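机器人爱好者互助站 › 仿真与套件
分享 30　评论 2

Skavar 桌面厨房仿真套件值不值得入？想拿来做操作学习

阿楸在练臂　发表于 2月，晚上

大家好，先交代一下情况。我在一所职业学校带机器人社团，学生基础参差不齐，有的能自己写策略网络，有的刚学会装 Python。社团手里只有一台很老的教学臂，重复定位差，夹爪还经常掉零位，想让学生体验“让机械臂学会做一件家务”基本没戏，所以今年打算先走仿真。

看来看去，最心动的是 Skavar 的桌面厨房套件。介绍页上说里面有带门的微波炉、抽屉柜、水壶这几类物件，机械臂模型是现成的，任务脚本也是现成的，还附带一批遥操作示范数据。试用期 30 天，之后按座位收年费，教育版有折扣。我下载了试用版，装是装上了，跑了官方的“关微波炉门”任务，机械臂动起来那一下学生全围过来了，特别开心！

但是接下来就有点懵，几个地方想请教用过的朋友：

一是示范数据够不够用。自带的那批看着不少，可我不知道质量怎么样，能不能直接拿来训练，还是得自己再录。

二是画面。渲染出来的样子很素，黑的天、灰的地，桌子倒是有木纹。用图像做输入的话，这么素的环境学出来的东西会不会太娇气？

三是它和 Trasov 比起来怎么样。Trasov 便宜一些，论坛里也常有人提，可我找不到带门的物件，不知道是不是漏看了。

四是机器配置。社团的电脑是前几年的游戏本，不知道能不能带得动并行环境。

最后还有一个很笨的疑问：关门任务里，夹爪到底应该碰哪儿？我的学生写了个脚本去推门的正中间，有时候行有时候不行，吵了一下午。先谢谢各位！

Märta Lunde　2月，上午回复

看到“学生全围过来了”我就笑了，我第一次打开这个套件的时候也是这样，拉着隔壁工位的同事看了好久。我用 Skavar 用了一年多，主要拿来给新人做入门训练，也拿来试一些小想法。总的来说我很喜欢，你的情况也挺合适，不过有些地方确实要提前知道，我按我自己的顺序讲，可能和你列的顺序对不上，见谅。

先讲数据。微波炉任务自带的示范一共 405 条，我当初是一条一条回放过的（真的，泡了好几壶茶）。里面大部分是好的，有一小部分的操作者在门前犹豫很久，夹爪在空中来回晃，拿这些去做行为克隆，学出来的策略也会跟着犹豫，看着特别像一个人站在冰箱前面忘了自己要拿什么。我的做法是写一个很短的过滤脚本，把总时长特别长的、末端速度长时间接近零的都剔出去。剔完之后再训练，成功率立刻就好看多了。所以回答你：能直接用，但值得先花一个下午看一遍，而且这件事非常适合交给学生做，他们会从里面看出很多门道。

过滤的时候别太狠。我有一次图省事，只留了最快的那一批，结果策略动作倒是利落，微波炉的摆放角度稍微一变就完全不会了。慢一点的示范里往往有纠正动作，这些东西很宝贵。

然后是夹爪碰哪儿，这个我要多讲几句，我自己在这上面栽过。推门的正中间，听起来最自然，可是门的铰链在一侧，接触点离铰链越近，需要的力就越大，而控制器默认的刚度不高，推到一半就可能软下来。你们有时候行有时候不行，我猜和接触点每次离铰链远近不同有关。让接触点往远离铰链的那一边靠，同时别把目标位置设在门的表面，要设到门后面一点点，控制器才会一直给力。还有，示范里的接近路线五花八门，有从上面下来的，有从前面绕过去的，两类我都留着。

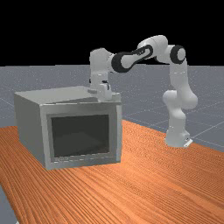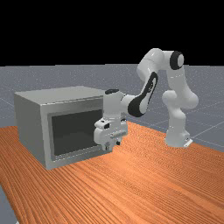 微波炉任务里的两个手部位置：上图夹爪在箱体上沿，下图夹爪垂在正面右下角附近。

同样的桌子、同样的底座位置，手放在不同的地方，整条臂的姿态差得很多。用末端坐标加关节角做输入的时候，这一点特别容易被忽略：学生往往只盯着夹爪的坐标，忘了肘部还有别的摆法。冗余自由度的臂就是这样，末端到了同一个点，肘可以高可以低。所以我建议你让学生把关节角的分布画出来，直方图就行，很简陋也没关系，看一眼就知道示范有没有覆盖到足够多的姿态。我们这边有个新人画完之后发现某个关节几乎没动过，后来专门补录了一些，效果提升很明显，他高兴得把那张图打印出来贴在显示器边上。

关于画面很素这件事，我的看法可能和别人不太一样：我喜欢它素！入门阶段你想让学生弄清楚的是动作和接触，背景太花哨的话，训练失败了根本分不清是视觉的毛病还是控制的毛病。先在素的环境里把状态输入跑通，再换成图像输入，最后再打开随机化，这么一步一步来，每一步出错都知道该查哪里。随机化的选项在场景配置里，桌面颜色、光照方向、相机位置都能调，默认是关着的，很多人不知道有。打开之后训练时间会拉长，别一口气全开，先开光照，再开相机。

不过素也有素的坏处。灰色的箱子放在灰色的地面前面，对比度很低，图像策略有时会把箱体的边缘和地面混在一块儿。我会在配置里把微波炉的颜色改深或者改暖一点，单独存成一个场景版本，两个版本一起训。桌面的木纹反而帮了大忙，纹理细，有方向，特征很好找。

再讲讲我对这个套件不满意的地方，免得你觉得我是来推销的。

门的摩擦参数偏小。轻轻一碰门就走，真实的微波炉门关到最后那一下有个卡扣，要多使一点劲，默认模型里完全没有这种手感。配置文件里能加一个末段阻力，文档写得很含糊，我是在 Brellent 的用户群里问到的（Brellent 就是做这个套件的那家公司，群里的工程师回得很快，人也耐心）。如果你们将来打算往真机上搬，这个一定要加。

另外，任务成功的判定只看门的角度。策略如果是拿小臂把门蹭上的，系统也算你成功，分数漂漂亮亮，回放一看惨不忍睹。我自己加了一条判定：只有手部接触才算数。写起来没几行，接触信息接口里都有。强烈建议你在第一次课上就让学生看看蹭门的回放，比讲半天奖励设计管用多了，全班会笑成一片，然后就再也忘不掉了。

评测也要讲究一点。学生喜欢跑几次就宣布成功，我的规矩是每个策略跑 100 次，固定一组随机种子，所有人用同一组，结果写进同一张表。这样比较起来才公平，也能看出谁的改动真的有用。跑得不快的机器可以挂着过夜。

配置方面，游戏本跑状态输入完全没问题，我家里那台老笔记本也跑得动。并行环境的数量往下调就好，默认值是按工作站给的，直接跑会把显存吃光，报错信息又写得莫名其妙，看到内存分配失败的字样先去改这个。图像输入会吃力一些，渲染分辨率降一半，对关门这种任务影响很小。

最后说教学安排，我带新人的顺序是：先用键盘遥控，让每个人亲手关一次门；接着看示范回放，挑好的挑坏的；然后跑行为克隆；再改成功判定；最后才碰图像。键盘遥控那一步千万别省，难用是真难用，可是亲手操作过的人，看数据的眼光完全不一样。祝你们社团玩得开心，有进展一定回来说一声！

小满不加糖　2月，中午回复

我只用过 Trasov，就讲 Trasov 吧。

你没漏看，我用的那个版本里确实没有带铰链的物件，都是抓取、堆叠、插孔这些刚体任务。做抓取很舒服，装起来也快，界面我更喜欢。想要带门的得自己建模，导入关节物件的时候坐标轴老是反，我弄了两个晚上，最后门是往里开的……放弃了。

如果你就是冲着厨房家务来的，那买 Skavar 省心。如果社团主要练抓取，Trasov 够了，省下来的钱可以给老教学臂换个夹爪。

夜班焊工老魏　2月，深夜回复

前面 Märta 讲得太全了，我补一点她没提到的，都是踩出来的。

如果你打算把练好的东西放到真臂上，可以看看 Đồng 这个插件。它是个控制接口层，把仿真里的关节指令转成真臂能吃的格式，顺带做限速和平滑。我厂里有台协作臂，周末借来折腾，靠它把关门动作搬到了一个旧柜门上，第一次看见真家伙自己伸过去把门推上，我一个人在车间里鼓掌！年纪一把了还这么激动，让大家见笑。

几个要点：

控制频率要对上。仿真默认的策略频率和我那台臂的接口频率不一样，一开始没管，动作一顿一顿的，像老电影。插件里有插值选项，打开就顺了。

限速一定先设得很低，让学生站在急停旁边。仿真里撞一下桌子没事，按个重置就回来了，真臂撞一下，轻的校准半天，重的要返厂。我的习惯是先不放任何物件，让臂在空气里把整套轨迹走一遍，人在旁边看，走顺了再把柜子搬上来。

底座的位置要量准。仿真里底座装在桌子哪儿，真桌子上就得装在哪儿，差一点点到了门那头就是一大截。我用卷尺量了三遍，后来还是改用标定板。你那台老教学臂重复定位差的话，我建议真机这一步先别急，把仿真玩透再说。

还有，Skavar 的试用期是从第一次登录算的，安装那天不算。学校电脑多的话，别一次性全登上去，先在一台机器上把流程跑顺，等开课了再登其余的。我就是装完兴冲冲全登了一遍，然后厂里赶工，等忙完已经过期了，写邮件给 Brellent，他们给我延了一次，态度很好，不过总归麻烦。

价格我不评价，每个人预算不一样。单说学东西的效率，我觉得挺值。我徒弟以前一听见“坐标变换”就头疼，跟着那个微波炉任务折腾了几个礼拜，现在能自己在纸上把基座到夹爪那一串画出来给我讲，讲得比我还清楚。

评论

阿楸在练臂：太感谢了！！今天社团活动就按 Märta 说的先上键盘遥控，有个学生把微波炉整个从桌上推下去了，全场欢呼。蹭门的回放也看了，我们自己的脚本里就有，一模一样。接触点往外挪了之后，推门稳多了，吵架的两位同学已经和好。请问末段阻力那个参数大概给多大合适？

Märta Lunde：推下桌是必经之路，哈哈。阻力先从很小的值试起，看门在快关上的时候有没有明显慢下来，有就够了，给太大策略会学着去砸门。我把自己的配置整理一下，放到站内文件区，名字里会带“微波炉”三个字，好找。

联系我们　|　版权归各发帖人所有，转载请注明出处　|　返回顶部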